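Speaker notes – greywater from the camp kitchen, Jimville

Slide 1
Start with the load. The kitchen at Jimville serves 40 people a day. Most of the solids reach the drain in the first rinse, so that is where we sampled.
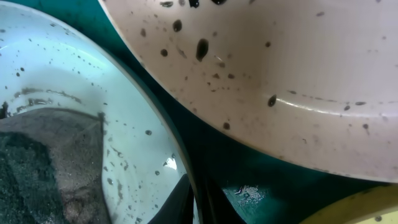 Natalia Bermúdez asked at the Sirnico session whether scraping first would make the grease trap redundant. Her view was that it would, at this flow.

Slide 2
Answer to that: no. Fat passes a scraper. Trap volume stays at 1000 litres, emptied every 20 days. Mention the Kirkegaard baffle – colour-coded drawing is in the handout.
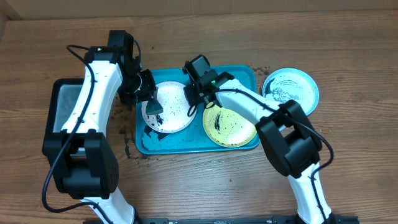 Outlet screen is 2 mm. Finer mesh blinds in cold weather, and in December the line from the sink to the trap is the first to freeze. Pause for questions on heat tracing.

Slide 3
Reed bed. Inlet gravel coarse, outlet gravel fine. Ludger Nolte has the Endine flow data if anyone wants litres per hour. 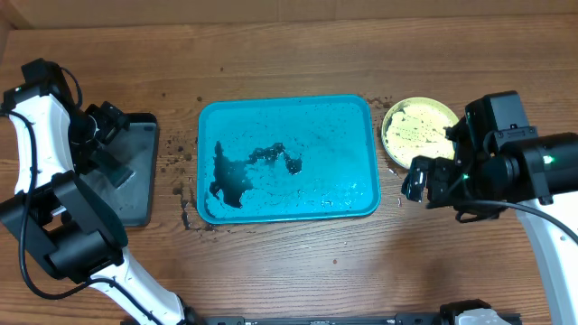

Notes last modified: Feb 15, 2019

Slide 4
Sludge goes to the covered pit, never the bed. Hand over to the next speaker.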